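Workshop notebook / Sorting bench

2019-03-23

Continued the bin layout for the Skandusum shelf. Yesterday Maja Rutkowska has cut the parts list down to 146 lines, so I could finally check which things need a bin of their own. I kept the colour rule from November: yellow for handles and grips, red for small containers with a lid. Bogdan asked for a third colour, but I think two is enough for now – we can always add grey later.

The shallow bins are better than the deep Cronin ones. A tall piece can stand upright and you see it over the rim. The bad side is that a light cup tips when somebody bumps the bench. I will try a piece of rubber mat on the floor of the red one.

The bench label says width 130 cm, but the drawing says 199. Must measure again before ordering from Firus.

Also the wall behind the bench has a black scribble on it. I tried with a damp cloth and dish soap, no success. Ask Maja if she still has the melamine sponge.

1. Yellow and red side by side, rims close together, one item in each.

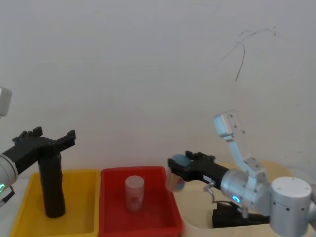
2. Next: same items, bins swapped. Write down which order feels more natural for the left hand.

3. Give the leftover lids back to Bogdan.

Filed under: Bench & Storage
3 comments · 2 shares

Related entries
Skelarine drawer inserts, first fitting
Labels that peel off in the cold
Where did the deep bins go?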